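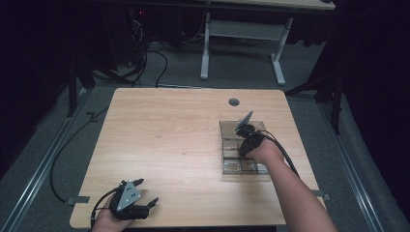 第2章 把Noslow架起来，投出第一颗球

上一章讲的是开箱和清点零件，看到这里我就当你已经把东西都摊开了，底座、三脚架、机头、送球槽、电源线、遥控器，一样不少。这一章我带你把Noslow轮式投球机从零架到能投球为止。我自己第一次装的时候手忙脚乱，把送球槽装反了还浑然不觉，所以下面有些话会啰嗦一点，多担待。

先说适用范围。本章写的是双轮款，最高球速110公里/小时。单轮款的底座跟它一样，机头不同，请翻到附录看单轮款的接法，别照着这一章硬装。如果你手上那台是二手的，先看看机头侧面的锁紧手柄有没有裂，裂了就先换，换好了再往下读。

2.1 选地方

场地比机器重要，这句话我跟每个来问我的人都说过。理想的情况是室外有捕手网的打击笼，投球机放在投手板的位置，打者站在本垒。要是你用的是室内打击笼，距离不够，就把球速往下调，千万别想着“反正是机器投的，快一点才练得到”。

地面要平，要硬。投手丘的斜坡不行，三脚架立在斜坡上，投几颗球以后整台机器会慢慢往前栽，你眼睁睁看着球越投越低，还以为是转速出了毛病。真要在投手丘上用，就把机器挪到丘前的平地。人工草皮可以，下面垫一块硬木板更稳。泥地在雨后先别用，脚会陷。

电源也要提前想好。机器用普通插座就能带得动，延长线请用户外型的，全部放开，不要卷着用。线从机器后方走，绕过打击区，别从打者和机器中间横穿过去。发电机我也试过，能用，但小型发电机在轮子起转那一下会闷一声，电压掉得厉害，转速要多等一会儿才稳。

注意：打击笼里除了打者和操作的人，其他人一律在网外。捡球的小朋友尤其要看住，他们的眼睛里只有球。

2.2 架三脚架

1. 把三条腿完全拉开，直到中间的撑杆拉平。撑杆没拉平的时候架子看着也能站，可是一压就塌，我吃过亏。

2. 后腿正对着你站的位置，两条前腿朝本垒方向分开。装反了机器会往前倾，而且你站在后面送球的时候会一直踢到腿。

3. 把每条腿上的旋钮拧紧。拧到手感发硬就行了，不用工具，也别找扳手来加力，旋钮里面是塑料牙，拧滑了只能整条腿换掉。

4. 用手掌往下压架子顶端，左右晃一晃。有晃动就回到第1步，从撑杆开始重新查。

5. 脚底的地钉是选配的。草地上建议打，硬地上把橡胶脚套套好。

小提示：腿上有刻度，三条腿刻度对齐以后，在平地上就是水平的。我习惯用油漆笔在自己常用的刻度上画一道，下回对着画的线拉，省得又蹲下去看小字。

2.3 装机头

机头不轻，这一步请2个人一起做。一个人也不是抬不动，可是你得同时对准轴孔、扶住机头、再腾出手去拧锁，总有一样会松。我曾经仗着自己力气大，结果机头斜着滑下来，把膝盖磕青了一大块，那个礼拜的比赛我只能坐着记分。

1. 确认电源没有接。对，还没到接电的时候，线先放一边。

2. 一个人扶稳架子，另一个人双手托住机头下方的金属框。不要抓轮子，也不要抓轮罩，轮罩是挡手用的，吃不住整个机头的分量。

3. 把机头底下的立轴对准架子顶端的孔，慢慢放下去，听到一声闷响就是到底了。

4. 拧紧侧面的锁紧手柄。手柄是可以拉出来空转的那种，拉出来转个角度再推回去，就能继续往里拧，空间窄的时候很好用。

5. 松手之前先轻轻往上提一下机头，提不动才算锁好。

6. 左右转动机头，感觉应当顺，有一点阻力。完全转不动，说明水平锁没有松开；晃荡荡的，说明第4步没拧到位。

注意：机头装好以后不要整台搬动。要换位置，先把机头拆下来，再挪架子。我知道这很烦，我也知道很多人会直接抱着走，可是立轴弯了以后球会往一侧飘，怎么调都调不回来，修起来又贵又久。

2.4 装送球槽

送球槽就是那条弯弯的滑道，球从上端放进去，滚到两个轮子中间。前面说过我装反过一次，所以这里请看清楚：槽的宽口朝你，窄口朝轮子。窄口下面有一个小凸片，要卡进机头后面的缺口里，卡进去会有“咔”的一声。

1. 把窄口斜着送进缺口，凸片先进。

2. 宽口往下压，直到整条槽贴住支架。

3. 扣上两侧的弹簧扣。

4. 放一颗球进槽，让它自己滚下去，停在轮子前面。球要停得正，偏向哪一边，就把那一边的扣松开重新扣。

试完记得把球拿出来。轮子前面留着球就通电，球会当场飞出去，方向还不一定是你想的那个方向。

2.5 用哪种球

这个问题问的人最多，我单独写一节。

双轮款可以用硬式棒球、带凹点的机用球，还有软一些的练习球。垒球不行，尺寸不对，硬塞会把轮子撑坏，要打垒球请买对应的轮距套件。

我个人最爱用带凹点的机用球，落点稳，淋了雨擦一擦还能接着投。真皮的缝线球手感当然更好，打者也喜欢，可是缝线进轮子的角度每一颗都不一样，球路会有些飘，练选球可以，练固定位置的打击就有点恼人。要用缝线球，放球时让缝线都朝同一个方向，会好很多。

新旧球不要混着投。旧球表皮磨滑了，轮子咬不住，出来会慢一截；下一颗换成新球，打者的节奏就全乱了。我在队里的做法是拿两个桶，新的归新的，旧的归旧的，裂皮的直接丢掉，一点不心疼（好吧，有一点心疼）。

湿球请擦干再用。湿球进轮会打滑，还会把泥带到轮面上，下一颗干球也跟着遭殃。

2.6 接电和起转

1. 确认机头上的两个转速旋钮都在最低位。

2. 先插机器这一头，再插插座那一头。

3. 站到机器后方，打开总开关，绿灯亮。

4. 慢慢把上轮旋钮往右转到低速区，听声音。正常的声音是均匀的嗡嗡声，像小型电扇。有哒哒声就马上关掉，多半是轮罩被碰歪了，蹭到了轮子。

5. 再转下轮旋钮，到同样的刻度。

6. 等转速稳住再放球。从低速起转很快，从停机直接拉到高速要等得久一些，声音不再往上爬就是稳了。

注意：轮子在转的时候，手不要伸过送球槽的宽口。长头发扎好，帽衫的抽绳塞进领子里，挂在脖子上的哨子也摘掉。关机以后轮子还会空转好一阵，等它自己停，别拿手套去按，也别拿球去蹭。

2.7 第一颗球

终于到了最开心的部分！不过先别让打者进打击区，前面几颗是给机器认路用的。

1. 打击区清空，本垒后方挂好网。

2. 两个旋钮都放在低速区，刻度一样。

3. 喊一声“要投了”。我知道旁边可能一个人都没有，还是喊，养成习惯。

4. 把球举高给前方看，再放进送球槽。有打者以后也要这样做，打者靠你这个动作抓时机，没有它，打者就只能对着一个洞干瞪眼。

5. 看落点。太高就松开俯仰锁，把机头往下压一点点；太低就往上抬。左右偏就转动机头。每次只调一个方向，调完锁紧，再投。

6. 连续投6颗，落点都在好球带里，才算校好。

调的时候手要轻，机头动一点点，到了本垒就差出一大截。新手常见的毛病是第一颗偏高，猛地往下一压，第二颗砸地，再猛地一抬，第三颗飞过网顶，来来回回没个完。慢慢来，我到现在换了新场地也还是要花一阵子。

球速换了以后落点也会跟着变，这一点很多人忽略。慢球掉得多，快球掉得少，所以提速之后要重新校一遍俯仰，别拿慢球校好的角度直接投快球，打者会很不高兴。

2.8 变化球怎么出

两个轮子转速一样，出来就是直球，转得不多，看着有点“死”，有些打者管这叫蝴蝶直球。让下轮比上轮快一点，球会带上后旋，看着更像投手丢的四缝线。反过来，上轮比下轮快，球会往下掉，差得越多掉得越凶。

想要横向的弯，就松开机头中间的转盘锁，把两个轮子转到斜着的角度，再给一点转速差。往左斜和往右斜分别对应右投和左投的曲球，我总记反，后来干脆在转盘上贴了一小块胶带写上字。

注意：转动转盘之前先把转速降到最低。变化球同样要在打击区清空的时候校好，而且要多投几颗，变化球的散布比直球大。给年纪小的球员用，我建议只投直球，先把眼睛和脚步练起来，曲球不急。

2.9 连接Tika（选做）

Tika是配套的手机应用，能看转速、记下你调好的组合、定时提醒保养。没有它机器照样用，我有一半时间都懒得连。想连的话：

1. 打开手机蓝牙，打开Tika，点“添加设备”。

2. 长按机头后面的小圆钮，直到蓝灯闪。

3. 在列表里点你的机器，蓝灯常亮就连上了。

连不上的时候，先看看是不是队友的手机已经连着了，一台机器同一时间只认一部手机。我们队就出过这种事，我在机器旁边折腾了一个下午，结果教练的手机在口袋里连得好好的。

保存组合的时候名字起清楚些，比如“主场 低速 直球”。我以前存过一堆“新组合”，现在一个都不敢点。还有，Tika只记转速，不记机头的角度，角度得自己看刻度抄下来。

2.10 防护网

机器前面一定要立一面防护网，操作的人站在网后。我用的是Kaczorowski的方框网，中间有开口给球通过；Irnis的L形网也行，收起来小一点，适合开小车的人。两种都要注意开口的位置：球必须从开口正中间出去，擦到框会弹回来，弹回来的球比打者打回来的还吓人。

1. 网立在机器前一步的距离，脚架完全打开。

2. 从送球槽后面往前看，轮子出口要落在开口正中。

3. 每次调过俯仰或者换了变化球，都回来再看一眼。

4. 网脚压沙袋，风大的天气多压一些。

网面有破洞就别凑合，拿扎带先收一收可以撑过当天的练习，回家记得换。

2.11 收机器

1. 两个旋钮转回最低，关总开关。

2. 等轮子完全停下来。

3. 拔插座那一头，再拔机器那一头，线松松地绕成圈。

4. 取下送球槽，把里面的泥屑倒出来。

5. 用微湿的布擦轮面，擦到布上不再发黑。不要用酒精，也不要用汽油之类的东西，轮面会变硬发脆。

6. 两个人一起把机头抬下来，放进箱子时轮子朝上，别让轮面压着箱底。整季都压着，轮子会压出一块平的地方，投起来一跳一跳的。

7. 三脚架的腿先收短再合拢，夹手的就是这一步，慢点。

六月以后天气热，机器不要长时间锁在后备厢里，遥控器也一样，里面的电池受不了。冬天拿到冷的地方用，先低速空转一会儿再放球。

2.12 出了小毛病先看这里

绿灯不亮：换一个插座试试，再看延长线有没有全部插到底。机身后面有个红色的保护按钮，弹出来了就按回去。

轮子转，球出不来：球卡在槽里，先关机，等轮子停，再取球。别拿另一颗球去捅。

球速忽快忽慢：查球是不是新旧混了，查轮面是不是有泥，最后才怀疑电源。

球总往一边飘：看两条前腿的刻度，看水平锁，看送球槽有没有扣正。都没问题，就可能是立轴弯了，联系维修。

遥控器按了没反应：换电池。还是没反应，站近一点再按，金属笼子对信号有影响。

机器一抖一抖：三脚架撑杆没拉平，或者硬地上忘了套脚套。轮子本身裂了也会抖，关机以后用手慢慢转一圈，对着光看一看，有裂纹就停用，连空转也不要再开。

轮子的更换方法和保养周期写在下一章，换轮子要用到的六角扳手在配件袋最底下那个小夹层里，我当初找了半天。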